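Anedari opens a crumbs-and-all table clearing workshop in Vallilley this February

By Senad Vlachou, founder, Anedari

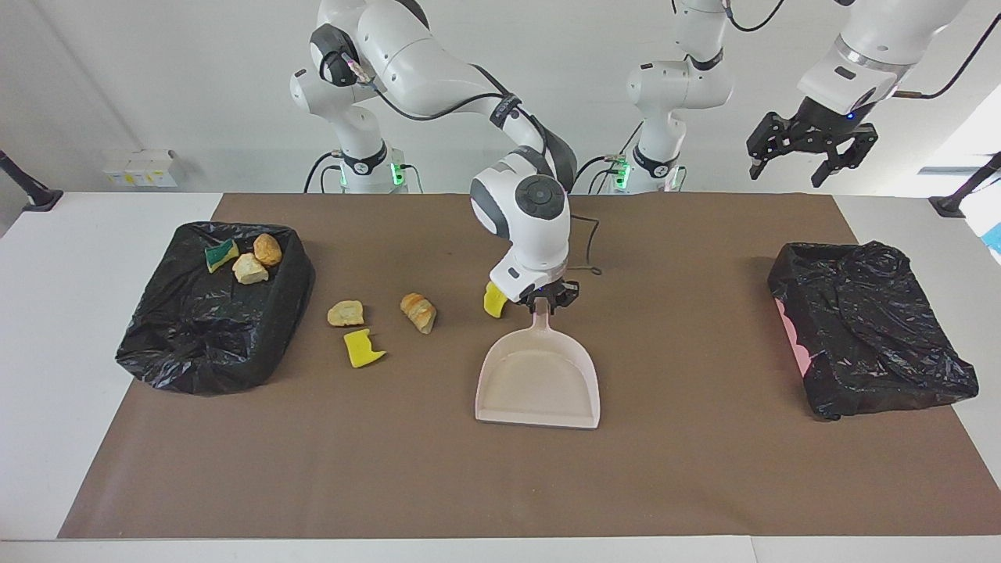 Bread, sponges and a pink dustpan on brown paper, with lined bins to either side.

VALLILLEY, February - I've been cleaning up after bread for most of my working life. I started out wiping counters in my aunt's bakery, then spent years running the back end of a catering kitchen, and now I have my own little company, Anedari, that teaches people how to clear a table fast without making a bigger mess than they started with. So I'm really happy to tell you that our new hands-on workshop, Plirnen, opens its doors in Vallilley this February!

Plirnen is a two-hour session for cafe crews, school kitchens, church supper folks and anybody at home who's tired of finding crust under the toaster. You get a table covered in brown paper, a couple of lined bins, a dustpan, and a pile of leftovers to deal with. The leftovers are bread, mostly, plus sponges that have seen better days. (Torn sponge is a pain. It looks like food from across the room and people toss it in with the scraps all the time.)

I picked the brown paper after trying pretty much everything else. Cloth holds on to crumbs and a bare table lets them skid off onto the floor. Paper gives you a bit of grip under the dustpan, and at the end you fold it toward the middle and the last of the crumbs go with it. We buy it on big rolls and go through a lot of it.

Then there's sorting. We ask everyone to decide what goes where before they touch a thing, and I promise you this starts arguments. Is a stale roll scraps or is it tomorrow's breadcrumbs? At Haslinger, the lunch place on the corner that let us try out the course on their staff, that one question took up most of the first session. They ended up keeping a crumb tub by the oven, and I think that's great, but your kitchen might go another way.

We also spend a good while on the dustpan itself. Keep the front lip flat on the surface, sweep in short strokes, and lift the handle last. People tip it too early - I still do it when I'm in a hurry - and everything slides right back out.

Bins get their own part of the session too. Use a liner that's bigger than you think you need, pull it well over the rim and tuck the extra at a corner. Shallow bins beat deep ones for table work, in my opinion. You can see what's in there and fish out the spoon that somebody dropped.

Each session takes up to 20 people. We've had around 700 names on the interest list since the fall, so the first few dates will fill up quickly. The first 100 people to book will get a roll of paper and a pack of liners to take home. Kitchens that want us to come to them can ask for that on the same form.

Booking is open now at the Anedari front desk in Vallilley. Reporters who'd like to sit in on a session are welcome, but wear sleeves you can roll up.

Press contact: Senad Vlachou, Anedari, Vallilley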